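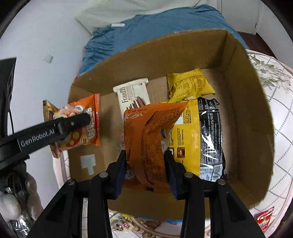 Feb 12, 2000

Quick one before bed, feet killing me.

Snack boxes. All day, snack boxes. Said I'd do a few for the hall sale and now the whole front room is cardboard. Got the flat ones from Bevan on the parade, 80 of them, 3 bent at the corners but they'll do if I turn the bad side to the wall. Tape ran out at eleven. Walked down for more. Rained on. Came back with the wrong width, too narrow, keeps splitting up the middle so every bottom has to be done twice over.

Thing I learned today, put the packets in standing up. I was laying them flat to start with and the bottom of the box just swallows them, looks mean, looks like you've been diddled. Stood on end with the crimped bit at the top they fill it out lovely. But they slide. First one in always falls over. Second one leans on it. You need four or so wedged before anything behaves itself. Then the last ones won't go and you've got to squeeze, and squeezing worries me with the crispy sort.

The orange ones are my favourite to pack, small and stiff, they go in the corners. Can't read a word on the backs, it's all Chinese, tiny tiny print either side of the seam. I've been going by the colours. Orange with orange, then something pink next to it for a change. There's a sort with pictures of little round things on the front, yellow and pink and red, very cheerful, I keep wanting to put those facing out so people see them first. Must ask at the shop what's in them, someone is bound to want to know about nuts. Really must. WRITE IT DOWN. (Have written it down.)

The order from Hedix came short. 178 on the slip and there's a whole bag not there, I've been through the hall cupboard, behind the settee, under the coats. Rang, engaged. Rang again, engaged. Will try tomorow before nine. If it doesn't turn up I'll pad out the last boxes with the Stesov biscuits, which nobody will mind except me, they're heavy and go at the bottom so that means unpacking what I've packed. Not thinking about that tonight.

Lunch was toast standing up. Tea was one of the split packets. Well it was split, couldn't sell it. Salty then sweet, bit like prawn crackers but harder. Ate the lot. Then another, which was not split until I got to it.

Did nearly half by six. Stacked the done ones by the window, 2 high, no more than that, tried three and the lot started to bow. The ones without lids shut are still on the table. Couldn't face the flaps. My hands smell of tape and sugar. Floor wants sweeping, bits of cardboard fluff all in the rug, scissors gone missing again and I bet they're sealed up inside one. If somebody gets home and finds my good scissors in with their snacks they can jolly well bring them back.

Also the table needs a wipe, I used the Grimier spray yesterday and it's left it tacky, everything I put down sort of grabs. Box bottoms picking it up. Hot water and a cloth in the morning, no more spray.

To do. Ring Hedix. Wider tape!! Nuts question. Labels, haven't even started labels, want a thick pen not the biro. Find out if the hall has trolleys or if its me and the shopping bag up and down all morning. Wash hair if there is time, there won't be.

Eyes going. Light off. Bin night tommorow as well, don't forget, all that cardboard

We use cookies to improve your visit. By continuing you accept our use of cookies. OK

Contact | Copyright, all rights reserved | Back to top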